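Shazia Magsi
Hilo: hoy ordeno las cosas del baño 🧵

1/ Saqué todo del armario y lo puse encima de la mesa de madera. Primero miro, después decido.
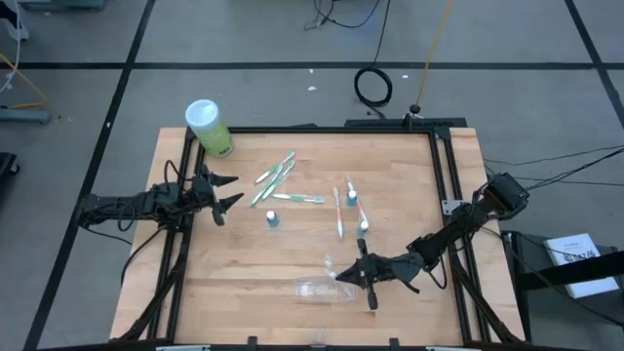

Cepillos verdes y naranjas, y los botes azules con tapa blanca.

♥ 130 ↻ 50

2/ Los cepillos son mi problema. Compro paquete cuando hay oferta y luego olvido que ya tengo en casa. En noviembre hice lo mismo otra vez.

♥ 50

3/ Mi regla nueva: los verdes para nosotros, los naranjas para las visitas. Así no hay confusión por la mañana, cuando todos tenemos prisa.

4/ Los botes pequeños van a la bolsa de viaje. Mi hermana me dijo de tirarlos, pero yo los relleno con champú y me duran mucho tiempo.

💬 Ver respuestas

5/ Para el armario pedí una caja con divisiones de Fasine. Todavía no ha llegado. Mientras tanto uso una caja de zapatos, que también funciona bien.

6/ Me preguntan si lavo el armario antes de guardar. Sí, con agua tibia y un poco de vinagre, y dejo la puerta abierta hasta la noche.

7/ Mañana me toca el cajón de las toallas. Si alguien sabe doblarlas para que quepan más, por favor me escribe.

♥ 875 Compartir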